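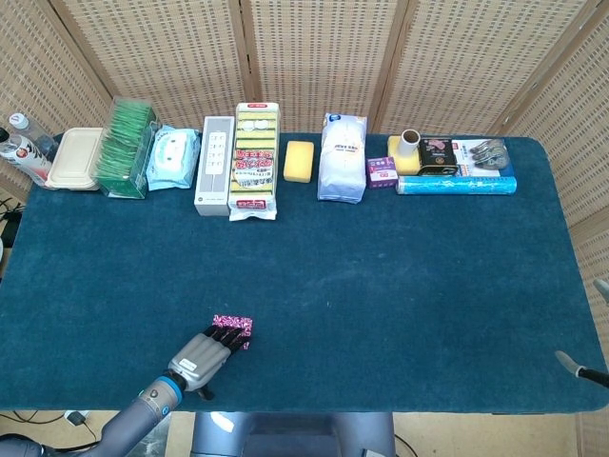 3.2 Beschaffungsplanung und Kostenstruktur

Für die Planung der Gerätebeschaffung wurde zwischen einmaligen Investitionen, laufenden Betriebskosten und Verbrauchsmaterial unterschieden. Diese Trennung folgt dem internen Haushaltsschema des Instituts und weicht von der bei Kenlow üblichen Gliederung ab, in der Greifer und Hände als Verschleißteile geführt werden. Im vorliegenden Projekt gelten sie als Investition, weil ihre Lieferzeit die des Arms übersteigt und sie deshalb früh bestellt werden müssen.

Eingeholt wurden 7 Angebote, von denen 3 die Mindestanforderungen erfüllten. Ausgeschieden sind vor allem Angebote ohne verbindliche Zusage zur Ersatzteilversorgung. Die Bewertung nahmen Youssra Hegazy und Ismail Ragab unabhängig voneinander vor; Abweichungen wurden in einer gemeinsamen Sitzung geklärt. Der Zuschlag ging an Grukberg. Das Angebot von Fena lag im Anschaffungspreis niedriger, enthielt jedoch keine Schulung und keine Wartung nach Ablauf des ersten Jahres.

Abbildung 4: Arbeitsplatz mit Haushaltsartikeln am hinteren Tischrand. Die humanoide Hand liegt mit den Fingern auf einer kleinen, rosa gemusterten Packung.

Die Objekte wurden im normalen Einzelhandel gekauft. Abbildung 4 zeigt die Bandbreite, die bei der Auswahl der Hand zu berücksichtigen war: Flaschen, eine flache Kunststoffdose mit Deckel, weiche Packungen wie Feuchttücher, Schwämme mit und ohne Verpackung sowie eine kleine Dose mit bedrucktem Deckel. Für Verbrauchsmaterial waren 200 Euro je Quartal angesetzt. Der Betrag reichte im ersten Quartal nicht aus. Folienverpackungen mussten häufiger ersetzt werden als geplant, feste Behälter dagegen kaum.

Schwieriger zu beziffern waren die Nebenkosten. Tisch, Sichtschutz, Kabel und Netzteile tauchten in keinem der Angebote auf und wurden nachträglich als Sammelposition mit 2214 Euro verbucht. Der Sichtschutz umschließt die Arbeitsfläche hinten und an beiden Seiten und war als einziger Teil dieser Position sofort lieferbar. Die Verkabelung wurde im Mai noch einmal geändert — die ursprünglich bestellten Längen waren für den endgültigen Standort zu kurz.

Für Folgeprojekte wird empfohlen, die Nebenkosten bereits im Antrag als eigene Zeile auszuweisen und das Verbrauchsmaterial nach Verpackungsart zu kalkulieren. Eine Rücklage für den Austausch einzelner Finger ist im aktuellen Budget nicht enthalten. Ob sie erforderlich wird, hängt von der Laufleistung im zweiten Projektjahr ab, für die bislang keine Daten vorliegen.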